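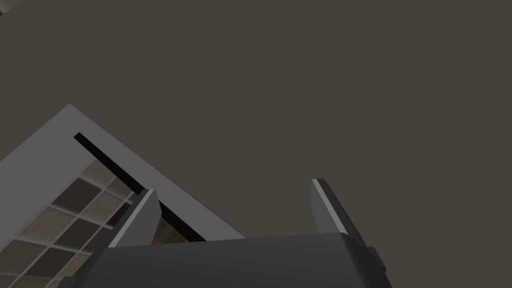

Used car walkaround, my Monday list for the Bremari hatchback

Tires: 31 psi all around, spare was low. Pumped it up.
Brakes: OK. Front pads are getting thin though, so I'm asking Wichai for a price.
Lights: left brake light out!! Swapped the bulb (spent longer finding the box, ugh).
Oil: a bit under the line, topped up.
Belts: all six click and pull back fine.
Wipers: streaky. I keep putting this one off.
Battery: no crust, clamps tight.
Test drive: 43 miles, slight pull to the right. Booked alignment with Lamai for January.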